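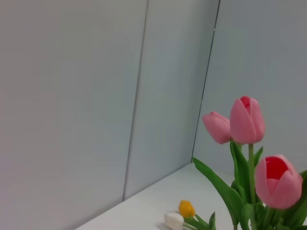
The frame would not be up before the rain, said the man from Hovley, and he said it two times, so that she would not think it was only a way of speaking.

She had the telephone between her ear and her shoulder. In front of her on the kitchen table lay the drawings for the house in Trinau, open at sheet 8, where the roof beams were drawn like the bones of a fish.

"The crane is in the wrong town," he said. "It will come in March, in the second week maybe."

"The timber is already on the site."

"Then you must cover it."

She put on her father's coat and drove out to the plot. The beams were lying on blocks beside the foundation, long and pale, with numbers in blue chalk on their ends. Somebody from the sawmill had drawn a small sun next to number 63. She did not know if it meant something in their trade or if the person was simply in a good mood.

The wind was stronger than in the town. She pulled the first sheet over the wood and it flew up and hit her in the face. She pulled again and sat down on it. So she was sitting there, on her future roof, when the neighbor came across the field with two ropes and a bucket of stones.

He did not greet her. He tied one corner, then the next one, with a knot she had never seen.

"In my house we waited five years for the stairs," he said. "We had a ladder. My wife became very good with soup on the ladder."

"And now you have stairs?"

"Now we have stairs. She says they are too slow."

The rain arrived while they were fixing the last corner. It made a big noise on the sheet. They stood under the door opening, which had a lintel already but no walls on the sides, and got wet from the left and from the right.

He asked where the kitchen would be. She showed him with her hand: here the stove, there the window, there a bench for people who come in with dirty boots.

He walked over to the bench, looked down at the wet concrete, and wiped his boots.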